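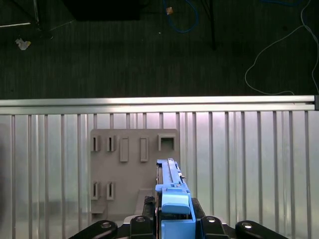 Every few years somebody decides that the cure for a messy workroom is a board on the wall with slots in it. I have now read enough of these articles to recognise the pattern. There is a before photo with a heap of cables, an after photo with everything hanging at right angles, and a link to buy the board.

I don't quite believe any of it. I have tried the pegboard, the magnetic strip and the set of little drawers, and I now own a pegboard, a magnetic strip and a set of little drawers, all of them in the cupboard under the stairs.

The latest is the moulded panel. Plaltari does one, and so does Boyer, and a man at the Dallbridge sale told me at some length why the Boyer is better. Same idea either way: a flat grey thing with slots and tabs formed into it, and parts that are meant to push into place and stay there. The Plaltari booklet lists 1083 possible layouts. I would have settled for one that suited the stuff I own.

My trouble with slots is that they are very sure of themselves. A narrow slot has decided what will go in it. If your part is a hair too thick you get to sand it, force it or put it on the windowsill, and we all know about the windowsill. A plain shelf has no opinion. You can put a mug on it, or a roll of tape, or a mug with a roll of tape in it.

Then there is the floor. These systems are all about the vertical, and I have yet to see a workroom where the vertical was the problem. What you trip over is the cable. Dark carpet makes it worse, whatever the shop says about it hiding the dirt. It does hide dirt. It also hides black leads, and it shows up every scrap of pale paper and tape you have ever dropped. I hoovered mine before starting this post and there are bits on it again.

Thierry Caron wrote to me after the October post to say I was being unfair, and that his own panel has been up for 17 months without a single part going missing. Good for him. I did ask what was on his floor and he hasn't come back to me on that.

I will give the things some credit. Fixed to something solid, a panel doesn't wobble when you press a part into it, and being able to see an empty slot is handy when you are packing up. I'd use one for the nine or so bits I reach for daily. Past that I think you are filing for the sake of filing.

The Hasham catalogue came this morning with a panel on the cover, item 1274, "now in warm grey". I have put it on the windowsill for the time being.

Posted by the author, Aug 3, 2026
Last updated: same day, to fix a spelling

Contact | Copyright, all posts | Back to top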